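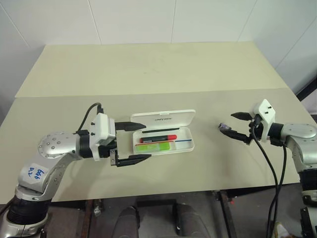
Progress report, January 2026
Project: Two-arm desk tasks, pencil case set
Prepared by Pallavi Pant for Dušan Pavlović, Grarkard

1. Where we are

The target in the work plan is 4000 accepted episodes of the pencil case task. At the close of this reporting period we have 3861. The remaining episodes will be recorded on the same station with the same two operators, Wyn Rosser and Sarita Grewal. We do not need more station time than was budgeted.

An episode covers one operator driving both arms through one instruction. The instructions in use are: open the case, close the case, take the marker out, put the marker back, and hand a small item from one arm to the other. Three streams are stored for each episode, one from the head camera and one from each wrist, together with joint positions and gripper opening.

2. Changes since the December report

In December we reported that too many episodes were being rejected at review. Most of the rejects came from two causes. The first was a wrist stream that started late and did not line up with the joint log. Lalit Sengar rewrote the start sequence so that recording does not begin until all streams are live. The second was operators beginning every episode from nearly the same arm pose. The station software now gives a different start pose each time, and the operator has to match it before the episode opens.

The case is also turned to a new angle between episodes and the contents are mixed. Early episodes had the case square to the table edge, and a policy trained on those did poorly when the case was turned.

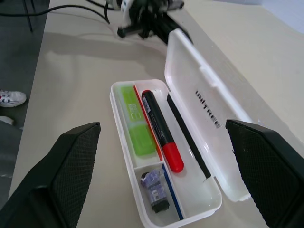
Small items remain the slow part. Anything lying along the wall of a compartment takes several tries to pick up, and operators tend to push it into a corner first. We decided to keep these episodes when the item is finally picked up, and to tag them as retries. Gidel asked for the tag to be kept separate from the success label, and the file format has been changed to allow this.

3. Single-object episodes

We added a block of 60 episodes with the marker alone on the table. These are meant for checking grasp placement without the case in the way. Of the 60, 56 passed review. The other four had dropped images and will be recorded again.

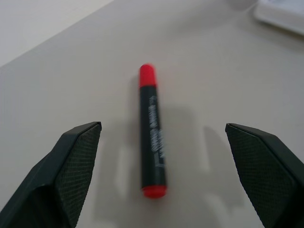 Wrist camera view, marker on the table between the open fingers.

4. Open items

Review is still done by one person and is behind recording. Sarita will move to review for part of each shift once the case episodes are complete.

The storage transfer to Nudomach has not been tested with a full batch. Lalit will run it before the next report.

No change to the budget is requested.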